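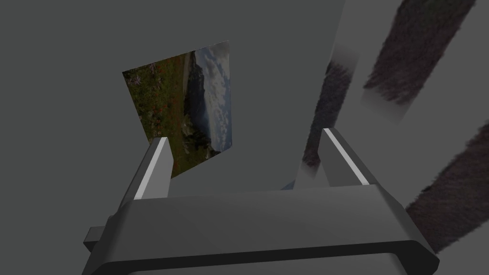 标题:关于“Bromberg”与“Bronberg”两种拼法是否合并为同一机构规范名称的意见征集
版块:著录与规范控制 > 外文名称
状态:开放回复

楼主 编目组_陆
各位同行:
我馆于2022年4月启动斯托高(Halfdan Stougaard)函件专藏的重新著录工作,现就其中一项机构名称的处理方式征求意见,恳请有外文商业文书整理经验的单位和个人赐教。

该专藏为一名丹麦籍商行职员在沿海口岸任职期间留存的往来函件、提单副本、货样清单及少量私人信札,由其后人经中间机构转让入藏,现存40盒。旧目为卡片目录,由前辈同事以手写方式完成,著录较为简略,机构名称一律照原件抄录,未作规范。

本次重新著录中发现,与收信人往来最为频繁的一家商行,在不同文件上出现两种写法:一为Bromberg,一为Bronberg。两种写法均见于印刷信头,亦见于手写签署及印章,因此难以简单归为抄写错误。旧目将其分立为两家,各有导片,互不参见。

编目组初步意见为合并。理由如下。其一,两种写法的文件所载营业地址一致,均在同一条街,门牌相同。其二,经手人签名多有重合。其三,往来业务均以皮革、猪鬃和五金为主,未见明显分工。其四,旧目分立的依据仅为字形,卡片上未注明考证过程。

拟定做法为以Bromberg作规范标目,Bronberg作单纯参照,在附注中说明异写情况。中文译名拟统一作“布隆贝格洋行”。

请各位就以下事项发表意见:合并是否妥当;如合并,以何者为标目;中文译名应否采用当时华文报刊上的行名。著录规则以本馆现行细则为准,讨论中如涉及其他规则,烦请注明。

1楼 规范控制岗
已阅。对合并持保留意见。
楼主所列四项理由均属间接证据。同一地址可容纳多家商号,当时口岸的楼房常由一家商行承租后分租,底层栈房与楼上写字间分属两家的情形并不少见。经手人重合也可以用买办兼理解释。规范记录一旦合并,下游所有链接随之变动,日后若要拆分,需逐件回查原件,代价甚高。
按照本岗位历来掌握的尺度,机构名称的合并应有直接证据,例如更名启事、合伙契约、登记文件,或同一文件内两名互指。现有材料如无此类证据,应维持分立,以相关参照相连。
另,请楼主说明两种信头是否同时使用,抑或有先后。若有先后,则应考虑更名,按前后名称分别立目,不适用单纯参照。

2楼 编目组_陆
感谢规范控制岗的意见。
关于先后问题,已初步排列。早期函件以Bronberg为多,后期以Bromberg为多,但中间有相当长的一段时间两者交错出现,同一个月内的两封信用了两种信头。因此更名之说不易成立,至少没有一个清楚的更名时点。
关于同一文件内互指,尚未发现。全部文件尚未通读完毕。

3楼 北窗校勘
从文字角度补充几句。
m与n在b之前的交替,在欧洲人名地名的拼写中本属常见。唇音b之前的鼻音,发音时自然趋向m,书写时写作n者,往往出自听写。如果信头由本地印刷铺承印,排字工人照手写稿排版,将手写的m认作n,完全可能。德文手写体中,m与n的区别只在多一笔竖画,连笔之后很难分辨,排错之后商行未必重印,旧信纸用完为止。
交错使用的现象正好可以这样解释:新旧两批信纸并存,各部门各用各的。
因此我倾向于支持合并,并且认为Bronberg只是一个讹形。至于签署中的Bronberg,请楼主再看一下,是否出自外籍经理本人,还是出自文书代签。本人写错自己姓氏的可能性很低,代签则不然。

4楼 临江档案_沈
我处藏有同一口岸的栈租账册一种,可供参考。
账册中有“蒙克里夫”(Moncrieff)一户,为该街楼房的承租人,逐月向业主缴租,又逐月向数家商号收取分租。分租户中确有Bronberg,但未见Bromberg。账册起讫时间较短,不能覆盖楼主专藏的全部时段。
仅凭此册,可以说明两点:第一,规范控制岗所说的分租情形在该处属实;第二,在账册所涉时段内,该地址只有一家以此发音为名的租户。后一点对合并有利,但有一个前提,即另一家没有以其他方式占用该处。栈租账册只记付租的人,不记借用的人。
如楼主需要,可来函申请复制件,按馆际协议办理。

5楼 规范控制岗
回复4楼。账册材料很有价值。但请注意,该材料恰恰只出现讹形一方,即北窗校勘认定为讹形的Bronberg。若Bronberg系印刷铺误排所致,则与商行素有往来的承租人在自己的账册里为何也用误形?账册为手写,不受信纸影响。
这一点若不能解释,则“讹形”之说应予撤回,至少应暂缓写入附注。

6楼 北窗校勘
回复5楼。可以解释。账房先生记户名,依据多为对方来函来票,照票面抄录,票面误则账册亦误。不过我接受“暂缓写入附注”的建议,“讹形”一词带有判断,附注中宜用“异写”。
但对于以此否定合并,仍不同意。异写的成因可以存疑,异写与正写同指一家,并不因此受到影响。著录工作要求的是确认对象,成因留给研究者讨论即可。

7楼 读者席三号
本人不是编目人员,长期使用口岸商业史料,就使用一方的需要谈一点看法,如有不合规则之处请各位指正。
研究者检索时,最担心的是漏检。旧卡片目录分立而无参见,我多年前查阅该专藏时只查到其中一家,论文发表后才知道另有一组导片,为此在后续文章中作过更正。无论合并还是分立,请务必保证从任意一种拼法都可以到达全部文件。
其次,请不要在揭示时抹去原件上的写法。对我们而言,哪一封信用哪一种信头,本身就是史料。合并之后若只显示规范标目,而原件写法不再可检,损失并不小于漏检。

8楼 编目组_陆
回复7楼。您所说的情况在旧目中确实存在,我们在此次工作中已作为重点问题列入。原件写法拟照录于题名附注,并可检索。

9楼 oldpaper_南岸
请教一个数量问题。旧目所载总数为700件,贵馆公开的专藏简介则作717件。两数不一,是否与本次讨论的两组导片有关?例如同一文件在两组下重复计数。

10楼 编目组_陆
回复9楼。与两组导片无关。旧目700件为卡片张数,一卡一件。717件为此次清点的结果,差额为旧目未予著录的附件,包括夹在信封内的货样清单和电报底稿,当时随主件保存,没有单独制卡。
两种口径都不算错误,但对外宜统一。简介采用后者,旧目数字将在专藏说明的沿革部分交代。

11楼 oldpaper_南岸
谢谢。附件单独计件,是否同时单独著录?如果单独著录,附件上的商行名称照附件本身著录,还是从主件?举例来说,主件信头作Bromberg,所附清单抬头作Bronberg,这种情形若存在,似乎正是规范控制岗在1楼所要求的那种直接证据。

12楼 规范控制岗
同意11楼的思路。主件与附件分用两名,且附件在主件正文中被明确提及(“随函附上本行清单”之类),可以视为同一文件单元内两名互指,证据效力强于地址和签名。请楼主优先核查旧目未著录的附件部分。
若查有实据,本岗位撤回对合并的保留意见。

13楼 编目组_陆
收到,已调整工作次序,先行核查附件。核查期间暂不改动规范记录。

14楼 排架与迁移_顾
借此楼提醒一项与名称无直接关系、但会受其影响的事务。
我馆与楼主所在馆使用同一套排架迁移系统Restow。该系统在生成架位清单时,以机构规范名称的记录号作为分组依据。名称合并后,原属两组的文件会在下一次清单中归为一组,系统随之建议将实物并架。若未事先锁定架位,工作人员照清单执行,原有的盒序就会被打乱。
我馆去年一月有过一次类似情形,一批家族文书因姓氏异写合并,清单生成后即按新序上架,待发现时原盒序只能依靠旧照片和盒签恢复,前后耗费不少人力。
建议楼主在修改规范记录之前,先将该专藏40盒全部设为“架位锁定”,并导出一份现状清单存档。锁定操作需要排架权限,编目权限不能代替。

15楼 编目组_陆
非常感谢。此前确未考虑到这一层。已向典藏部提交锁定申请。

16楼 规范控制岗
回复14楼。以系统分组规则影响编目判断,次序上是颠倒的。名称是否合并,应以考证结果为据。Restow以规范记录号分组,本身就是设置不当,档案实物的排列应当依来源和原有顺序,与名称规范无涉。建议贵馆和楼主所在馆一并向系统方提出修改分组依据。

17楼 排架与迁移_顾
回复16楼。本人在14楼没有建议以系统规则影响编目判断,只建议先锁定再修改。分组依据可以修改,我馆已经提过,对方答复列入后续版本,时间未定。在修改完成之前,锁定仍然是必要的。

18楼 规范控制岗
措辞有误,向17楼致歉。对先锁定的做法没有异议。

19楼 北窗校勘
趁核查期间,就中文译名谈一点意见。
楼主拟用“布隆贝格洋行”,系今人音译。当时口岸商行大多自有华文行名,用于招牌、提单和报纸告白,且往往与西文名称读音相去甚远,取吉利字样者居多。研究者在华文史料中所见均为行名,不会是“布隆贝格”。若规范记录中没有行名,中西文史料便无法对接。
请问专藏中有无加盖华文行章的文件?

20楼 编目组_陆
有。多件提单副本加盖华文行章,章文为“宝隆行”。两种西文信头的文件上都有,章的形制经肉眼比较相同,但未作进一步比对。

21楼 北窗校勘
这一条为何没有列入首帖的理由?章文相同而形制又同,证据效力恐怕比门牌强得多。

22楼 编目组_陆
首帖拟稿时,组内认为华文行名常有数家共用或相袭的情况,不宜作为主要依据,故未列入。现在看来应当一并列出,供各位判断。

23楼 规范控制岗
编目组原来的顾虑有道理。“宝隆”“宝丰”“隆茂”之类的字号,重名甚多。不过重名与同章是两件事。同一枚印章钤于两种信头的文件,则说明持章者为同一方,或有授权关系。关键在于是否同一枚。肉眼比较不足为据。

24楼 修复室_值班
如需比对印章,提供一点操作上的意见。
一、以同一设备、同一倍率、同一光源采集印迹,附比例尺。不同批次的旧扫描件不宜用于比对,缩放误差会掩盖细小差异。
二、优先观察缺损部位。同一枚印章在使用中会形成固定的崩缺,多件之间位置一致即可支持同一枚的判断。边框转角处和笔画末端最易崩缺。
三、注意印泥厚薄和衬垫软硬造成的变形,笔画粗细不宜作为依据。
四、纸张受潮后伸缩,纵横方向不等,尺寸略有出入属正常现象。
五、比对结论写入工作记录时,请注明所用文件的件号。
另请在采集过程中尽量减少翻动。提单副本多为薄纸,折痕处强度较低,应先请修复人员查看再展开。

25楼 编目组_陆
已照此安排。采集由我组与修复室共同进行。

26楼 临江档案_沈
我处栈租账册中,分租户名下另有华文小字旁注。复查后确认,Bronberg一户旁注为“宝隆”。字迹与正文不同,是否为后人所加,不能确定。此条仅供参考,请勿单独引用。

27楼 读者席三号
华文报刊方面,本人手头笔记中有“宝隆行”的告白数则,内容为皮货到埠、招人承销,均未附西文名称。告白所列街名与楼主专藏一致,未列门牌。需要的话可将报名及日期整理后发给楼主。请注意,同一口岸的报纸上另有“宝隆栈”,经营粮食,街名不同,应当不是一家。

28楼 编目组_陆
十分需要,请发至馆方公布的业务邮箱,并注明是否同意在附注中署名致谢。

29楼 读者席三号
已发送。署名与否请贵馆依惯例处理。

30楼 半山书目
浏览全帖,谨提出不同意见。
讨论至此,各方似乎默认只有合并与分立两种选择。依我之见,此处还应考虑第三种,即将Bromberg作为个人姓氏处理。商行以东主姓氏为名,函件中凡称“Bromberg”者,究竟指商行还是指东主本人,未必处处清楚。首帖所说的手写签署,若签的是个人姓名,就不应计入机构名称的证据。
建议楼主将签署分为两类:代表商行的签署,和个人签署。分类之后再看两种拼法的分布,结论也许会有变化。

31楼 编目组_陆
回复30楼。该意见组内未曾讨论过。经抽查,带有名字缩写的签署均作Bromberg,不带名字缩写、仅书商行名并加“代”字样缩略语者,两种拼法都有。抽查范围有限,全面分类需待通读之后。

32楼 北窗校勘
31楼的抽查结果与我在3楼的推测相符:东主本人签名不误,代签者不一。

33楼 规范控制岗
回复32楼。抽查不等于全查,请勿过早引为定论。另外,东主姓Bromberg,并不能排除存在另一位姓Bronberg的合伙人。

34楼 北窗校勘
在同一地址、同一行业、共用经手人的前提下,再设想一位姓氏仅差一笔的合伙人,这样的怀疑已经超出编目工作应有的限度。规范控制需要审慎,但若每一项合并都要求排除一切设想,规范文档中的异写将永远无法归并,7楼所说的漏检问题也就永远得不到解决。

35楼 规范控制岗
父子、叔侄、迁居后改写姓氏的族人,在口岸商行中均有先例,并非凭空设想。本岗位在12楼已经说明撤回保留意见的条件,条件很具体,核查也正在进行,等待结果即可。

36楼 版主_著录版
请两位就事论事。34楼“超出应有的限度”一语请酌情避免。核查结果公布之前,围绕同一问题的往复讨论可以暂缓。

37楼 北窗校勘
接受版主意见。

38楼 oldpaper_南岸
补充一个与标目选择有关的问题。若最终合并,以何者为标目,首帖拟用Bromberg,但未说明理由。按文件数量,还是按时间早晚,抑或按东主本人写法?三种依据可能得出不同结果。依2楼所述,早期以Bronberg为多,若按最早使用的名称,则应取Bronberg。

39楼 编目组_陆
回复38楼。本馆细则规定,同一机构名称存在异写而无正式更名者,取该机构文件中最常用的形式。目前按已读部分,Bromberg居多。东主本人的写法可作旁证。若通读后数量关系有变,则依细则另定。

40楼 半山书目
“最常用的形式”如何统计,也请说明。一份文件信头一种、签署另一种,算作哪一种?

41楼 编目组_陆
以信头为准,无信头者以签署为准。信头与签署不一致的文件单独列表。此类文件目前已见数件,此前作为疑难件搁置,未及细想。

42楼 规范控制岗
请41楼注意,信头与签署不一致的文件,恰属“同一文件内两名并见”。虽不及互指明确,但若签署为代表商行的签署,应当列为重要证据。此类文件为何在2楼答复时没有提及?

43楼 编目组_陆
2楼答复的是“互指”,组内理解为正文中写明两名为一家,故未将信头与签署不一致的情形计入。是我们理解过窄。现将疑难件一并纳入核查。

44楼 北窗校勘
此类文件请提供一份转录,略去商业内容亦可,只需信头、日期、签署三项。

45楼 编目组_陆
转录一件如下,供参考,其余待整理。
信头:Bronberg & Co.(印刷)
收信人:H. Stougaard先生
正文:略,内容为催询五金到货及代付栈租事
签署:代Bromberg & Co.,其后为经手人签名,不能完全辨识
印章:宝隆行

46楼 规范控制岗
信头、签署、华文行章三者同见一纸,且签署为代表商行的签署。据此一件,本岗位认为合并的证据基本充分。印章比对结果仍请补齐,附件核查亦请完成,两项均记入规范记录的来源字段。
至于标目形式,尊重楼主所在馆的细则。

47楼 半山书目
同意合并。仍建议为东主个人另立一条个人名称记录,与机构记录互为相关参照,两者不可混同。

48楼 编目组_陆
个人名称记录已列入计划。惟东主名字仅见缩写,生卒不详,记录只能从简。哪位同行见过其全名,请告知。

49楼 临江档案_沈
我处未见。领事登记类文献或可查到,但不在我处收藏范围之内。

50楼 编目组_陆
现将阶段性处理方案汇报如下,请各位再予审阅。
一、规范标目暂定Bromberg & Co.,状态为“暂定”,待通读完毕后转为正式。
二、Bronberg & Co.作参照,附注用语为“异写,见于印刷信头及部分代签文件,成因未详”。
三、华文行名“宝隆行”作平行参照,并注明与同口岸经营粮食的“宝隆栈”有别。今人音译“布隆贝格洋行”只作检索入口,不作显示名称。
四、每件文件照录原件所用拼法,信头、签署分别照录,均可检索。
五、旧目两组导片保留原样,在导片上加贴参见说明,不抽换、不重排。
六、专藏架位已由典藏部锁定,现状清单已存档。
七、东主另立个人名称记录。
八、Moncrieff作为楼房承租人,在专藏函件中亦有出现,拟另立记录,引用临江方面账册时依馆际协议注明出处。

51楼 排架与迁移_顾
第六项请再确认锁定的有效期。Restow默认锁定到期后自动解除,需要手动改为长期。

52楼 编目组_陆
经查,确为默认期限。已请典藏部改为长期。

53楼 读者席三号
第四项处理甚好。第三项中,“宝隆行”是否也作为题名关键词?华文一侧的读者多半只会输入这三个字。

54楼 编目组_陆
可以。提单类文件题名中将加入行名,函件类如无行章则不加,仅通过规范参照到达。

55楼 oldpaper_南岸
第五项请斟酌。导片加贴说明,用何种粘合剂,最好听取修复室意见。我馆早年以普通胶水加贴,现已发黄渗透,正在逐张处理。

56楼 修复室_值班
不建议粘贴。可用无酸卡纸另制一张说明片,与导片同高,插在导片之后,说明文字用铅笔或颜料型墨水书写。日后变更时抽换方便。

57楼 编目组_陆
第五项改为插入说明片,不粘贴。

58楼 北窗校勘
第二项“成因未详”,我没有异议。如附注允许,可加“或与手写稿辨认有关”。不加亦可。

59楼 规范控制岗
不加为宜。推测性文字可写入工作记录。

60楼 北窗校勘
可以。

61楼 修复室_值班
印章采集进展:首批提单副本已完成,其中有一件折痕处已经断裂,暂停展开,待加固后再采集。其余各件在右下转角处均见一处缺损,位置一致,两种信头的文件都有。书面结论由两部门会签后提交,请勿在会签之前引用。

62楼 编目组_陆
已知悉。会签完成后在本帖更新。附件部分尚有若干盒未核,期间如有其他馆藏单位发现任何一种拼法的文件,无论数量多少,均请回帖告知所在位置及信头形式。

63楼 岭东地方文献室
我室有零散提单一张,信头作Bronberg,无华文行章,背面有铅笔所书数字,意义不明。来源为早年收购的杂件,无入藏记录。如需图像请来函。

64楼 编目组_陆
需要,明日发函。请问信头是否带有街名?

65楼 岭东地方文献室
有街名,门牌处残。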